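Back on the bus

I gave up the car in September and have been taking the bus from Skendham to work ever since. It leaves at 7.30, or is meant to, and the fare is cheaper than parking was.

The mornings are fine. I get a seat most days and read until Sedgwick, where the school lot get on and it gets too loud.

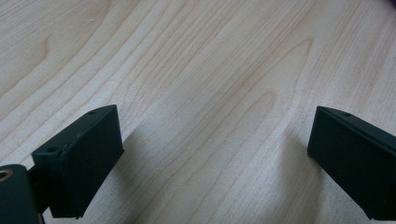

Coming home is harder. The last direct bus goes at five, so if I miss it I have to change and wait 30 minutes in a shelter with no light - not much fun in this weather. I've written to the council and am still waiting to hear.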